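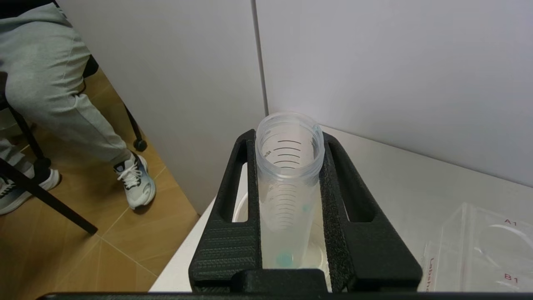 3.2 Sample handling

Water was collected at two points on the Hanrahan reservoir, the Bendlow inlet and the Trirmont spillway, over the first three weeks of May. Each sample was kept in the dark and filtered the same day. We recorded 211 samples in all. Copper was measured by the color method of Mac Suibhne, with blanks run after every tenth sample.

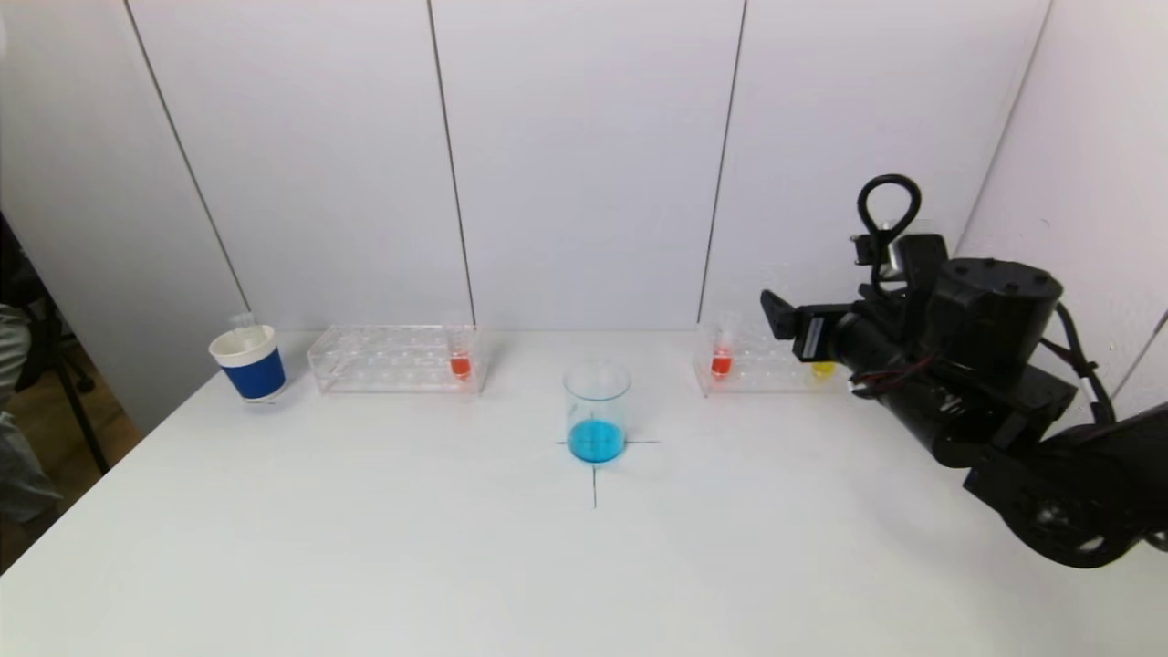

Figure 2. Glass beaker of bright blue liquid, with clear test tube racks along the back of the table.

Samples from the inlet were spun at 3000 rpm before reading, as they carried more silt than those from the spillway. Readings that differed by more than 2 percent between repeats were thrown out and the sample was run again.
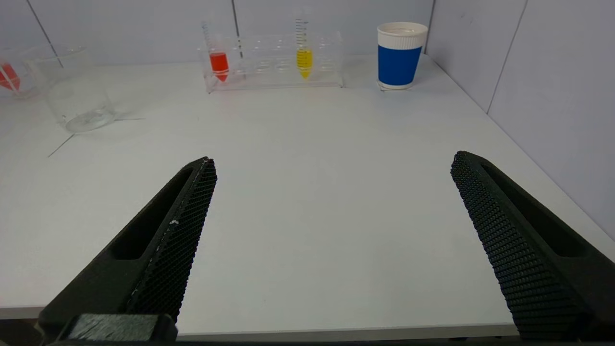 Rainfall for the same period came from the gauge at Jerkis, 1302 feet above sea level. The gauge is read once each morning, so short storms late in the day are counted toward the following date. We made no correction for this in the tables.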